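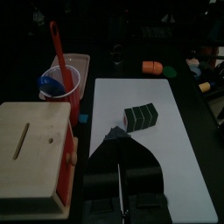 I started learning Italian in January with a paperback course I bought at a used book store in Todach. My grandmother grew up near Giltusano and I had 20 words at most, nearly all of them food. The book has 38 lessons and I do one whenever I can stay awake for it. Lesson 9 is colors and things on a table, so I practiced on what was there: a dark green block on a white board, and a wooden box with a red side. Blocco verde scuro, scatola di legno. I got the endings wrong on the first try. Scatola is feminine and blocco is masculine, and the color has to agree, except that verde stays the same for both and rosso does not.

The endings are still what slow me down. I can read a page and follow most of it, but when I talk I stop before every adjective and check. My cousin says to keep going and let it be wrong.

I tried a phone app called Nava for a while. It kept giving me the same sentences about a boy and an apple, and I quit after 3 weeks. Index cards work better for me. I have close to 500 now, in a shoebox, with the Italian on one side and a short sentence on the other. I leave the English off. I do a stack with coffee at six in the morning before anyone else is up.

The library on Grikora Street has a conversation table in the evening twice a month. I have gone two times. The first time I said my name and where I live and then listened for an hour. The second time I managed to explain how my grandmother made soup, with a lot of pointing.

Lesson 22 is the past tense with essere. I have read it twice and will read it again before I try the exercises.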